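일요일인데 또 랩에 나왔다. 아무도 안 시켰는데 내 발로!! 늦잠 좀 자다가 커피 들고 들어오니까 타티아나가 벌써 와서 콘솔 앞에 앉아 있더라. 타티아나 오라베츠, 이 사람은 대체 언제 쉬는 걸까.

요즘 우리가 매달리는 건 Kodau에 먹일 집기 데모다. 책상에 부품을 흩어놓고, 조종해서 하나 집고, 옮기고, 놓고, 저장. 그리고 다시 흩어놓기. 말로 하면 참 쉬운데 저녁쯤 되면 손목이 내 것이 아니다. 오늘까지 쌓인 게 462개. 지난주에 버린 것까지 치면 더 될 텐데 그건 생각하기 싫다(저장 버튼을 너무 일찍 눌러서 날린 것들... 전부 내 탓).

오전에는 네 번 연속으로 깔끔하게 들어가서 신이 났다. 그러다 Plileneo 쪽 동기화가 밀리는 바람에 세 개를 통째로 다시 찍었다. 타티아나는 별말 없이 로그만 들여다보고 나는 옆에서 과자만 축냈다. 점심은 편의점 김밥. 참치마요가 다 나가서 그냥 야채로 먹었는데 의외로 맛있었음!

오후부터는 물건 섞는 방식을 바꿔봤다. 그동안 내가 너무 가지런히 놓는다고 한 소리 들었거든. 그래서 비상정지 버튼도 비스듬히 두고, 초록색 만능기판은 위쪽에 삐딱하게, 가운데쯤에는 작은 금속 파이프 클램프. 나는 이 클램프가 제일 좋다. 조그맣고 네모난 게 가운데 구멍까지 뻥 뚫려 있어서 괜히 정이 간다.
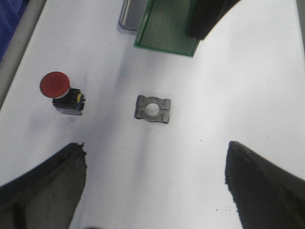 근데 정이 가는 거랑 잘 집히는 건 별개라서, 조금만 각도가 틀어져도 마음이 조급해진다. 타티아나는 망설이다 고쳐 잡는 것도 다 학습에 쓸모가 있으니까 지우지 말라고 했다. 그 말 듣고 좀 편해졌다. 그래도 너무 헤맨 건 따로 표시해 두기로 했고, 기준은 내일 다시 얘기하기로.

그리퍼 손가락 고무도 꽤 닳았던데 Baumgart에 주문 넣어야 한다. 자꾸 까먹어서 손등에 써놨다. 집에 와서 씻다가 지워졌으니 여기 또 적는다. 고무 주문!! 내일은 클램프부터 다시.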